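Consumer Claims and How to Read Them
Handout 4: Storage, clutter and the tidy home 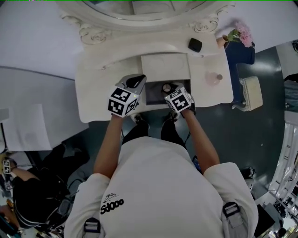

Last week we looked at food labels. The same habits of reading apply to furniture and to the advice that gets sold with it, and in some ways the job is harder, as there are very few rules about what a storage firm may say. A yoghurt has to be weighed. A drawer can be called "life-changing" by anyone with a leaflet to fill.

Please read these notes before the seminar and bring one claim of your own, cut from a catalogue or copied from a web page. Adverts for mattresses are banned this year. We had too many last time.

1. Where the claims come from

Most of what people believe about tidying comes from three kinds of source: the sellers of boxes and drawers, the writers of books on clutter, and surveys paid for by one or the other. I don't say that any of them lie. I say that all of them do better if you think your home is in a bad state, and you should keep that in mind when they describe it to you.

The Castus leaflet (handed out in class, spare copies in the tray) is a good place to start. It says that a survey of 2,877 households found that "most of us lose precious time every day looking for everyday items". Go through it slowly.

Who is "us"? The leaflet doesn't say how the households were found. If they were customers who filled in a form on the Castus site, they were people already shopping for storage, and of course they lose things. Asking them is like asking people in a shoe shop whether they need shoes.

What is "precious time"? No figure is given in minutes. A large sample has been put next to a vague result, and the size of the first is meant to make you feel better about the second. Watch for this, it is very common.

What is an "everyday item"? Keys, probably. But keys are not lost for want of a drawer. In my house they are lost in coat pockets.

2. The trouble with "before and after"

The Clostier brochure relies almost wholly on pairs of photographs. On the left, a bedroom with clothes over the chair and a dressing table nobody could use. On the right, the same bedroom after a Clostier fitting.

Look at what else has changed. The curtains are open on the right. There is a lamp on. The chair has gone, and so has about half of what was on the dressing table, and we are not told where it went. If you throw away half of your belongings and open the curtains, your room will look better with no new furniture at all. To credit the drawers you would need a third picture, of the room cleared out but with the old furniture still in it. I have yet to see a brochure print one.

The second question is when the "after" was taken. An hour after the fitting is not much of a test. I would like to see the same room in August, six months on, when the owner has had a cold and a birthday and a parcel that had to be sent back.

Exercise: write the caption you would want under the right-hand photograph. Keep it to two sentences. Most people's first try is too rude to print, so do a second.

3. Capacity

Dressing tables, chests and desks are often sold by how much they hold. The Justine dressing table is listed as having space for "over 600 beauty items". It doesn't say what an item is. A hairgrip is an item, and so is a hairdryer. If the maker counted in hairgrips the number is dull, and if the maker counted in hairdryers it is impossible.

There is a fair way to state capacity, and it is the inside size of each drawer: width, depth and height, with the drawer shut. Outside sizes are less use. Thick sides and a raised base can take a surprising amount away, and shallow middle drawers are the worst for it, partly because they have to leave room for your knees.

Ask also how far the drawer comes out. A drawer that opens only part of the way has a back section you will reach into blind, and things put there tend to stay there. "Full extension" has a plain meaning and is worth looking for. "Easy glide" has no meaning that I can find.

4. Divide, label, fold

Now for the books. The Wong method, as the course reader sets it out, asks you to empty each drawer, sort the contents by how often you use them, and give each group its own divided section. The reader says this "cuts decision fatigue".

Some of this is sensible. Keeping what you use daily near the front is hardly news, and your grandmother may well have done it without a method. The part I doubt is the second half. Nothing in the chapter tells us how decision fatigue was measured, or whether people who sorted their drawers were compared with people who didn't. The evidence offered is a set of letters from happy readers. Unhappy readers seldom write, and those who gave up at the first drawer don't write either.

There is also a cost left out of the sums. Sorting takes an afternoon. Keeping things sorted takes a little of every day after that. If the claim is that you save time, both should be set against the saving, and I suspect that for a person with few belongings the answer comes out near nothing. For a family of five it might be quite different. The book gives the same advice to both.

5. The big round number

You will meet the statement that the average home contains 3,000 unused objects. It appears in the Castus leaflet, and again in the Clostier brochure, where it has become "unwanted" objects. Unused and unwanted are different words. I have a fire blanket I have never used and would be sorry to lose.

Neither document gives a source. When two sellers share a number and neither says where it came from, treat it as a rumour until you find out. Try to trace it if you like, and tell the seminar how far you got. Three groups have tried so far and all three ended up in a circle of web pages quoting each other.

6. Questions to take to any claim

Who was asked, and how were they found?
Compared with what?
What else changed at the same time?
How long afterwards did anyone check?
Who pays if the claim is wrong?

The last one is usually you, so read the returns policy. Made-to-measure pieces often can't be sent back, and the brochure puts that on its final page in small type.

For the seminar: sections 2 and 5 will be discussed in pairs. The written task is one page on a single claim, handed in at the start of the session. Staple it, please.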